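Home > Sheds, Halls and Workshops > Storage
Thread: Sorting out the steel lockers at our place (long, sorry)

mallee_rosa
Posted 7:40 am
Hi all, long-time reader and only an occasional poster, usually about drainage. We've got a bank of old steel lockers at Novau, the shared workspace where I look after the bookings and most of the sweeping, and I've finally been given the go-ahead to get them cleared out and working properly before the new lot of members come in January. They're the ordinary sort you'd remember from a swimming pool or a factory lunchroom, pale paint, vents pressed into the doors, a little handle and a key lock on each. Perfectly good lockers! They've just been treated as a place to put things that had nowhere else to go, and once a locker gets that reputation it's very hard to win it back.

I'm hoping some of you who've run a hall or a workshop can tell me whether I'm going about this the right way. I'll put it under headings or I'll wander.

The doors
I went along with a torch and a rag and tried every one. The doors are mostly straight, a couple need a shove with the hip. I do like that they're vented, as people will put a damp jacket away in winter whatever the sign says. My question is about cleaning the slots, which collect a grey fluff that a cloth only pushes further in. I've tried an old toothbrush and a paintbrush with the bristles cut short, and the paintbrush was better.

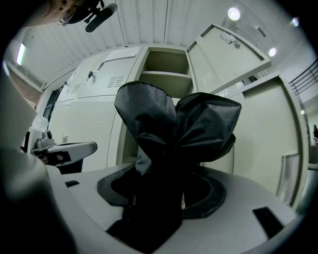 The keys
Oh, the keys. I inherited a jam jar with 11 of them in it, none with a tag. I sat on an upturned crate for most of a morning trying them one after another, and I now know where seven of them live. The other four fit nothing I own, and I'm frightened to throw them out in case the day after I do, somebody finds a fifth door (you know how it goes). Do people leave the key in the lock of an unused locker, or keep them all in the office and hand them out?

The spot
They've got a concrete floor under them and they're not fixed to anything. Rosário Sequeira, who has the bench nearest, thinks they ought to go across the hall where there's a bay 1,370 mm wide. I measured the bay three times and I've not yet measured the lockers, which tells you how my week went.

Any thoughts very welcome, and thank you for reading all of that.

----

tinsnips_trev
Posted 8:15 am
Morning Rosa. Good on you for taking them on. Vents first: vacuum with the brush head from the inside of the door, with the door open, then the paintbrush from the outside, then vacuum again. If you start with anything wet you make porridge.

Keys stay in the locks of the empty ones. I've had it both ways and the office system fell over every time I took a day off. A key sitting in a door tells a new person "this one's free, have it" and they don't have to come and find me with a mouthful of sandwich.

----

Gullyview
Posted 8:52 am
I'll disagree with Trev there, in a friendly way. We left keys in the doors at the pottery shed and within a season half of them had gone home in people's pockets. They weren't stolen, only forgotten, and a forgotten key is just as gone. We went to a hook board with a sign-out book on a string. It's a nuisance, I grant you. But I can tell you today where every key is, and I'd much sooner have a nuisance than ring a locksmith again.

On the four mystery keys, put them in an envelope, write the month on it, and throw it out after a year. You'll feel lighter.

----

tinsnips_trev
Posted 9:10 am
Ah, but you had potters, Gully.

----

Gullyview
Posted 9:14 am
I'm going to let that one through to the keeper.

----

mallee_rosa
Posted 12:30 pm
Thank you both, I laughed out loud at the desk. Trev, vacuum from the inside did the trick on the first door and I'm kicking myself.

We've been getting through the tidy-up at that end, black garbage bags at the ready, and I wrote the order down as I'd like to do it the same way each year. Please tell me if anything's in a silly spot:

1. Put a note up a fortnight ahead asking members to collect their things, and say it out loud at morning tea as well, as half of them don't read notes.

2. Open every door and leave it open until that locker has been dealt with, so you can see where you're up to from across the room. One in the bottom row won't stay properly shut anyway.

3. Rubbish goes in the bag straight away. Anything that might be somebody's goes in a tub with the locker number on masking tape.

4. Shift whatever's on the floor in front before you start hauling bags about. There's a pallet lying there, a cable running over it, and the fan and its lead off to the side, and I caught my toe on the pallet twice before I'd even got going. The big water jugs on their gold rack are round to the left and can stay put.
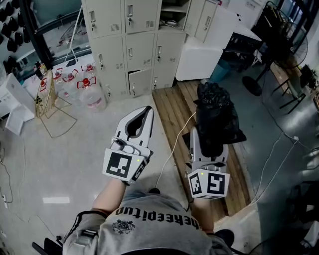
5. Vacuum, brush, vacuum (thank you Trev), then a wipe with warm water and a drop of dish soap, and dry it with an old towel, particularly along the bottom lip where water sits.

6. Try the key in the lock with the door open. If it sticks, a puff of graphite. Then close it and try again.

7. Tag the key before you touch the next one. I didn't do this the first time and had to start over.

----

harbour_ned
Posted 1:05 pm
Lovely list. I'd swap 6 and 5, for what it's worth. Graphite is filthy stuff and you'll have black smudges down a door you've only just wiped.

I'd also get that cable up off the floor and off the pallet altogether, if it's one that stays there. We had a lead go across a walkway at the rowing club for years because everyone knew about it, and then of course somebody came along who didn't. A bit of rubber cable cover costs next to nothing.

As for where the lockers live, I'd leave them. Everyone's feet already know the way. If you do move them, take the bank apart at the joins if it comes apart, or get a trolley under it empty, with doors locked or taped. A steel door swinging open halfway across a hall will take the skin off your knuckles, and I've the scar to prove it.

----

tinsnips_trev
Posted 1:22 pm
Ned's right about the graphite, I take my hat off. Not sure I agree on leaving them, though. Whatever you do, fix them back to the wall. Three rows high is tall enough to tip if a kid hangs off a top door. Two brackets and a few masonry anchors and you can stop thinking about it.

----

Reinaldo Sales
Posted 2:48 pm
Hello Rosa, I'm in the next building over from you and have borrowed your ladder more than once. We priced new lockers last year from Toveck, and by the time we'd added delivery it was over $3,000 for a bank smaller than yours, so please hang on to the old ones. Replacement cam locks are cheap by comparison, and any decent hardware shop can match them if you take one in with you. Take the screw too. I did not take the screw.

I'm with Gullyview about keys, I'm afraid, though I'd keep the spares on the hook board and let the main key stay in the door until it's claimed. Seems to me that covers you both ways.

----

mallee_rosa
Posted 5:35 pm
Reinaldo! You still have the ladder, I think.

I like the half-and-half idea very much and that's what we'll do: keys in the doors of the free ones, spares on a board by the kettle. Rosário is disappointed about the bay but I've now measured and the lockers would have stuck out past the end of it, so the argument has more or less settled itself. They stay where they are, and I'll get brackets.

One more question while I've got you. The compartment with the shelf across it, empty top and bottom at present, would you keep the shelf in? I thought people might like to have shoes below and a bag above, but a long coat would have to fold.
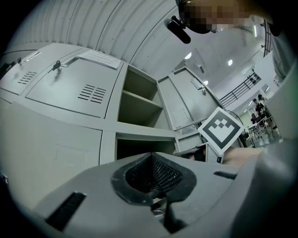
Top row, keys in the locks, and the shelved one standing open.

----

Gullyview
Posted 6:02 pm
Keep the shelf. People pile things up to the shelf and then stop, whereas without one they pile to the ceiling and lean on the door. Put a hook under it for the jackets and a row of pegs somewhere else for the long coats.

And it's nice to see the keys in those doors, even if I said what I said.

----

harbour_ned
Posted 6:20 pm
Shelf out, for mine. My rowers would never forgive me if they couldn't hang a spray jacket full length. But if it lifts out easily you could leave it up to whoever takes the locker, and stash the shelf flat in the bottom if they don't want it.

What's the paper label over the door for, Rosa? Names or numbers? We went through three kinds of sticky label before we found one that would come off again without leaving gum.

----

mallee_rosa
Posted 6:41 pm
That one went up before my time, Ned, and I'll be redoing the lot. What did you end up using in the finish? I've got masking tape and a marker and not much faith in either.

----

harbour_ned
Posted 7:03 pm
Magnetic strip with a slot for a bit of card. Comes on a roll, you cut it with scissors. Sits on a steel door all year and peels off clean. I'll dig out the packet tonight and put the name of it up here for you.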